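Coursework > Textiles and Household Technology > Project Reports > Folding and Storage of Denim

Folding and Storage of Denim Garments in a Shared Residence

Said Samir
Last updated: 11th October

1. Purpose

The project compared three ways of storing jeans in a student bedroom with limited drawer space. The methods were flat folding, rolling, and hanging by the waistband. Two results were of interest: the space each method takes up and the condition of the fabric when the garment is taken out again. Cost was set aside, as all three methods used furniture already in the room.

2. Background

Denim is a twill weave, usually cotton, and is stiffer than most clothing fabric. The side seams and hems are several layers thick, so a folded pair is never an even block. A stack leans toward the side with fewer seams. The storage guide issued with the Zurkell drawer units in Prirurau House gives one folding pattern for all trousers and does not treat denim separately.

3. Work area

No table in the bedroom was long enough for a full pair of jeans, so the bed was used as the sorting and folding surface. A mattress gives way under the hand, and creases are harder to press out on it than on a board. The fitted sheet was pulled tight before each session, but it wrinkled again as garments were moved across it. The printed sheet stayed on the bed throughout. Its large yellow letters were useful for lining up a hem, although they were not used for measurement.

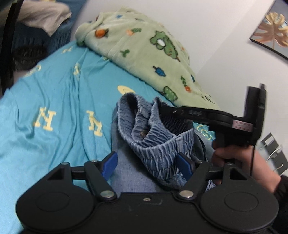

Figure 1. Blue denim, bunched into folds. Turquoise bedsheet with yellow lettering beneath.

Bunched denim is the usual starting condition in a laundry pile. The hem is the best place to begin, because its stitching can be found by touch in a crumpled garment. Working from the waistband was tried first and dropped. The legs stayed twisted below the knee and had to be straightened a second time.

4. Method

Each garment was shaken once, laid face up, and smoothed from the waist to the hems. For flat folding, one leg was placed over the other, the seat point was tucked in, and the length was folded in half and then in thirds. For rolling, the legs were placed together and rolled from the hem toward the waist. For hanging, two clips were fixed to the waistband 100 mm in from each side.

Storage depth was limited to 500 mm, the inside depth of the drawer. Width was measured with the drawer closed and then opened, so that garments which sprang back were recorded at their settled size. The closet rail was 1,000 mm long.

5. Results

Flat folding gave the lowest stack but left a hard crease across the knee. Rolling left softer creases and let each pair be removed without disturbing the others. Rolled pairs with heavy hems opened at the core unless packed against the drawer wall. Hanging gave the best fabric condition and used the most space. The longest pair measured 1,278 mm from clip to hem and touched the closet floor.

6. Sources of error

All folding was done by one person, and fold tension was not controlled. Older, faded denim is softer than new denim and compresses more under the same load. The two types should have been tested as separate groups.

7. Recommendation

Roll everyday pairs and store them upright in the drawer, hem side inward. Hang only those pairs that must stay free of knee creases. The test should be repeated in January, when heavier clothing shares the same drawer.

Related items
Drawer Divider Spacing in the Steltik Chest
Fitted Sheet Tension and Surface Wrinkling
Pace Hall Closet Survey
Towel Rolling: Short Report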